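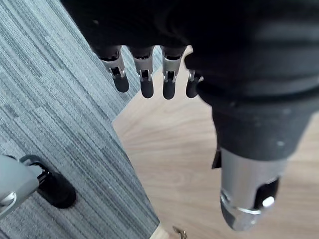

Mar 5, 2022
By the Horneo newsroom

Visitors get up close to robot hands at Ikow open day

It was a full house at the Ikow workshop in Natov, where the robotics firm opened its doors to neighbours, families and a very curious group of high school students. All 100 of the free spots were spoken for well ahead of time, and by mid-morning the line for the sign-in desk had stretched past the bike racks and most of the way to the bakery.

The big draw was the hand. It has four fingers and a thumb, with black fingertips and silver joints, and staff were happy to let people lean in and have a good long look at the little pins and brackets that make the whole thing bend. Children were invited to wiggle their own fingers alongside it and compare, and a fair few grown-ups had a go as well (your correspondent included!).

Demonstrations ran in 3 sessions through the day, each one finishing with questions from the floor. People wanted to know how hard the hand can squeeze, whether it could learn to knit, and what a replacement fingertip costs. The knitting question got the longest answer, and a promise to look into it.

The Yeom Centre next door kindly put on tea and sandwiches, and the colouring table in its front room was busy right up until closing. A sausage sizzle in the parking lot had sold out by lunch.

Ikow hopes to hold a second open day in April, with more room for school groups. Anyone who missed out can leave their name at the front counter.

Filed under: Community, Science & Technology

Recent stories
Natov library extends its evening hours
Road work on the harbour route to wrap up early
Yeom Centre seeks donated board games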